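The Sweet Season in Cislow

By four in the afternoon the packing shed at Baidoo Grove smells like someone has zested the whole building. I went up in January, when the early mandarins are finished and the late ones are just getting good, and I came home with sticky hands and far more fruit than two people can eat.

Kekeli Odoi runs the grove, 11 acres on a slope above Cislow that most growers thought was too cold for citrus. He planted it anyway, mostly with Castau, an old loose-skinned variety that bruises if you look at it wrong and tastes wonderful (really wonderful, like honey with a bit of a kick). There are 881 trees. He has walked every row so many times that he talks about the slow ones by number.

"Tree 90 gave me nothing for six years," he told me. "Now I can't keep up with it."

Cold nights are the worry up here, and also the reason the color gets so deep. Odoi waters the ground before a frost and then sits up with a thermometer and a thermos. Picking is done with clippers, never by pulling, as a torn button at the stem lets mold in within days.

Down in town, Edith Rivadeneyra buys around 100 pounds a week for her bakery, Rimano. She simmers the fruit whole, skin and all, then blends it into an almond cake so damp it barely holds a slice. Get there before ten!

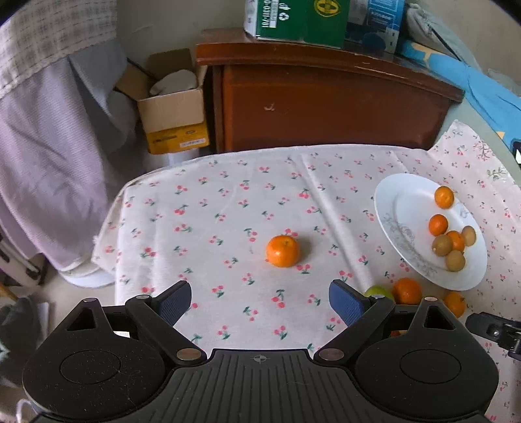
She also let me in on how she shops. Pick the one that feels heavy for its size, and don't worry if the skin is a little baggy, because with Castau that's how it should be. Keep them somewhere cool, and move them to the fridge if they have to last beyond a week. Save the peels too. Rivadeneyra dries hers on a rack above the oven and grinds them with sugar, and I have been putting that sugar on toast ever since.

The farm stand stays open until the last crate goes, usually in March.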